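Vasine small brass padlock with two keys: my review after one winter

Rating: 4 out of 5

I bought this padlock in February for the metal cabinet where I keep my sewing tools. I share the workroom with other people, and my good scissors were always going for a walk. I did not need a big lock. I wanted something that closes well, opens without fighting, and does not look terrible on a cabinet door.

The lock is from Vasine. I compared it with one from Bekavia, which is a little cheaper, but in the shop I did not like how the Bekavia shackle was moving from side to side even when it was closed. The Vasine has a bit of play too, but less.

First impression was good. It is small but it has some weight in the hand. The body is brass colored and the shackle is silver, and the edges are smooth enough that they don't catch on wool. There was a thin oil on it when I opened the package, so wipe it before you put it near fabric. I did not, and I have a small stain on a linen bag to remember it.

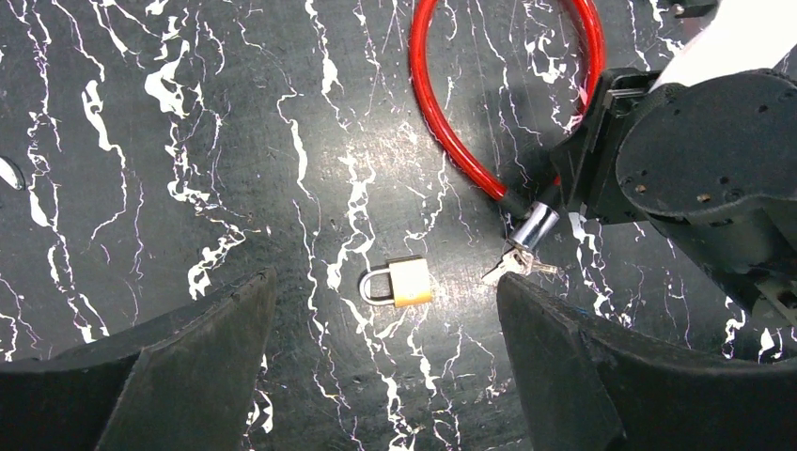
The Vasine padlock on the marble-pattern tabletop, next to a red cable lock with two keys at its lock head.

Now about the keys. You get 2, and they are the part I have the most to say about. They are thin and light. In the first week I had to push the key in with care, because if it goes in a little crooked it stops halfway. My colleague Ineke Brouwer thought that the lock was broken and she gave it back to me with the key still inside. After I put a small amount of graphite powder it became much better, and today it turns softly. I think the factory should do this and not the customer.

Please also know that you cannot take the key out while the lock is open. Some people like this, because you can't lock it and leave the key in the cabinet. For me it is a small annoyance. When I work the whole afternoon, the open padlock hangs on the door with the key in it, and I hit it with my elbow.

The closing is very nice. You press the shackle down and it makes a clear click. I open and close it maybe four times in a day, and until now it has not become loose.

What about safety? I am not an expert. It is a lock for a cabinet, a suitcase or a toolbox, and I would not put it on a bicycle or on a garage. A person with a strong cutter will not need much time. It stops the hands of people who are only "borrowing", and for this it is enough.

I had it outside also, on the gate of our garden plot, for nearly 2 weeks of rain. The body got a bit darker and the shackle had one brown point near the hole, which I removed with a cloth. If you want a lock for outside, I would look for a model with a plastic cover.

Good things: solid feeling, clear click, fair price, the shackle fits into narrow holes.

Less good things: dry cylinder when new, thin keys, no number on the keys, so I don't know how to order another one. I wrote to the shop about this and they told me to go to a key cutter. He made a copy and it works, but it needs a little shaking.

I would buy it again for inside use. I already took a second one for the drawer with the buttons.

Bohdana Chornovol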